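Library > Recorded Music > Classical Lending > Questions

Search the catalog Title, composer or label Go

Borrowing Classical Recordings: Frequently Asked Questions

April
By the Sotum Music Library desk

What is in the collection?

The collection holds 2,365 classical recordings on CD and LP. The largest group is chamber music, followed by solo piano and twentieth-century orchestral works. Opera is held mostly in complete sets, with a small shelf of highlights discs. Of the total, 722 came from the Mullis bequest and carry a green sticker on the spine. They are lent on the same terms as everything else.

How many recordings can I take out?

You can have 6 items at a time. A boxed set counts as one item, however many discs are in it.

How long can I keep them?

Three weeks for CDs, two weeks for LPs. You can renew once if no one else has placed a hold. Renewals can be made at the desk, by phone or from your account page.

How are the shelves arranged?

By composer, then by type of work: orchestral, concertos, chamber, keyboard, vocal, stage. Discs with works by several composers are filed under the first composer named on the cover. Recital discs with more than four composers are filed under the performer, in a separate section near the listening desks.

I found two recordings of the same quartet. Which one should I borrow?

Check the catalog notes, which list the recording year and, when we know it, whether the performance is live or studio. Older mono recordings are marked "M." If you don't know the piece, a modern studio recording is usually easier to follow. Staff are happy to play you a movement of each at the desk.

Do you have the Budov piano cycle?

Yes, on four CDs, cataloged as one set. The LP issue is also here but is missing its second record, so it can only be played in the building.

Can I borrow scores along with the recordings?

Study scores can be borrowed and do not count toward your limit. Full-size conducting scores stay in the reading room. Search by the composer's name and choose "printed music" from the format list.
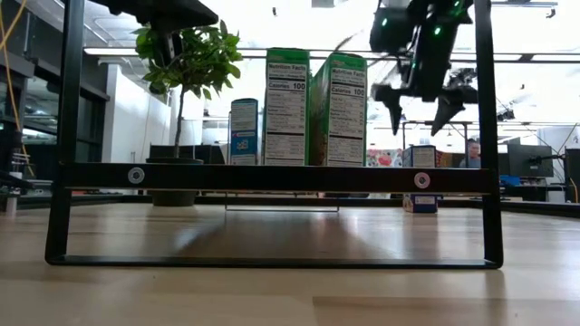 What if a disc skips?

Wipe it with a soft dry cloth from the center outward and try again. If it still skips, bring it back and tell us the track number. Please don't use polish or a repair kit. There is no charge for ordinary wear.

What does it cost if I lose something?

We charge the replacement price. If a single disc from a set is lost and can't be bought separately, you pay for the whole set. Late returns cost 40 cents per item per day.

Can I suggest a recording?

Yes. Fill out a purchase request at the desk with the composer, work and performers. Orders are placed every two months. The Sönmez string trios were added this way and now have a waiting list, so place a hold if you want them.

Do you accept donated records?

CDs in good condition, yes. For LPs, send us a list first. We can't take cassettes or 78s.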